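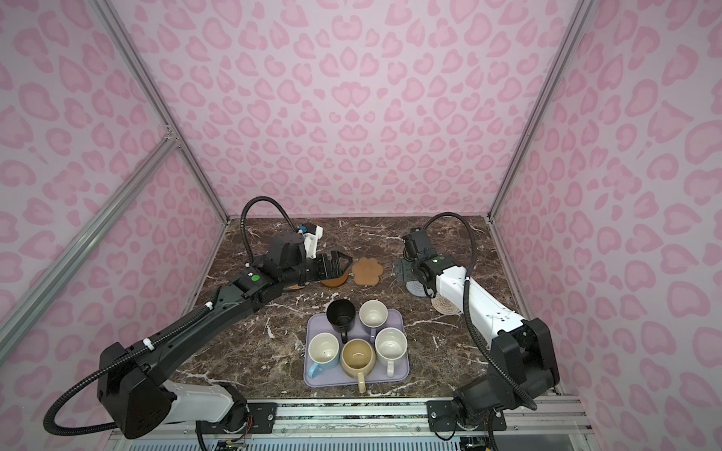
Notes from the open day at Shevchuk, the bimanual manipulation lab out past the rail yard. I was there from 10 in the morning until they turned the lights off. Long thread, mostly hardware and task design.

Format was 21 visitors split into two groups, one cell per group, then swap. Petro Moroz ran the two-arm tabletop cell. Marianna Walczak ran the bin cell. I'll cover the tabletop cell first and in more detail.

The task for the day was clearing up after a coffee break. Mugs, coasters, one tray. Used mugs, too, with the tea and coffee residue still in them. I asked Petro whether clean mugs would give different grasp results. He said the stains matter to the vision side and hardly at all to the fingers.

Hardware: two arms bolted to a slotted aluminum rail at the front of the table, parallel grippers, a camera at each wrist. Cable conduit runs down the outside of each arm with a big service loop near the wrist. I would want that loop shorter. Petro would too, but the last short one limited wrist roll.

The wall panels are pink leopard print and the tabletop is dark brown marble pattern with pale veins. They swap both on a schedule. The policy is supposed to work over any background, so the training sessions cover a lot of ugly ones. Jamila Gazi picks the patterns and has a shelf of rolls in the hallway.

Mugs are harder than they look. Handle direction sets the approach angle, and when two handles sit close together the first grasp decides whether the second one is reachable. Their planner does not search over order. Order comes from the demonstrations, and operators disagree with each other about it.

Coasters are harder than mugs. A thin flat object on a hard surface gives the fingers almost nothing to close on. Two strategies were shown: slide it to the table edge and pinch the overhang, or press one side and catch the lip. The woven ones tolerate the second. Smooth ones mostly need the first.

Demo results for our group, as posted on the whiteboard: 40 attempts across the morning, mugs and coasters mixed. Failures were logged by type and not only by count, which I appreciated. Most of the bad ones were coasters dropped during the slide.

Somebody asked about cycle time. It is slow. A full clear took up to 70 seconds per object when the arm had to regrasp. Petro didn't try to sell it as anything else. The stated goal this year is recovery after a failed grasp, and speed is a separate line in the plan.

We also got a turn at teleoperation. Matvii Onyshchenko handed over the leader arms and stood next to the stop button. My first mug went down on its side. The second was fine. The delay is small but you feel it in the last inch before contact -- I kept closing too early.

Gripper fingers are a consumable. They keep spare pairs in a drawer and change them when the contact faces glaze over. I asked for a number of hours and got a shrug, then an offer to send me the log.

The bin cell, briefly. Single arm, suction cup, cartons from a supplier called Irnen. Good pick rate, dull task, and the only station where I saw anything close to production tooling. Marianna has a proper reject chute and a checklist taped to the guard.

Calibration got 2 slides and deserved more. They recheck the wrist cameras at the start of each shift and after any collision. Yaryna Maksymiv wrote the check and says the routine catches a bent mount before the operators notice it. I've asked her for the target layout.

Open question I didn't get answered: how they score a mug that ends up in the right place with the handle facing the wrong way. Petro called it a pass. Jamila called it a partial. The spreadsheet has one column for it.

Next open day is in April, at the Pederow site, with the same cell plus a mobile base. Sign-up goes through the lab's mailing list. Bring closed shoes, they turned one person away from the bin cell over sandals.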